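Refill shops: do the sums first

Three readers have now asked why this newsletter hasn't said anything kind about the new refill shop on Clindard Road. I went in February and again last week, so I can at least say I tried.

The idea is easy to like. You take your own container, fill it with washing-up liquid or rice or shampoo, and pay by weight. Vanby, the firm behind the shop, says on its window that refilling "cuts household waste by 40%". I asked at the till where the figure came from and was given a leaflet with the same figure on it. Waste of what kind, and compared with which households? The leaflet didn't say. 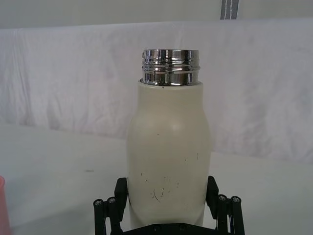
Then there is the price. Washing-up liquid at the refill shop cost me 33p more per litre than the large bottle at Flanagan's, and Flanagan's is on my way home. The Vanby shop is 2 miles off and the number 11 bus doesn't go near it, so most of its customers seem to drive. I'd like to see that counted in the 40%.

I'm not against any of it. The oats were good, and buying a spoonful of cumin when you only want a spoonful is sensible. But we had a scheme very like this in the Altmont arcade, with the same sort of leaflet, and it closed quietly once the grant money ran out.

If Vanby sends me its workings I will print them in full. Until then I'll go on buying the big bottle and rinsing it out for the recycling - and I have a few doubts about where that ends up, too.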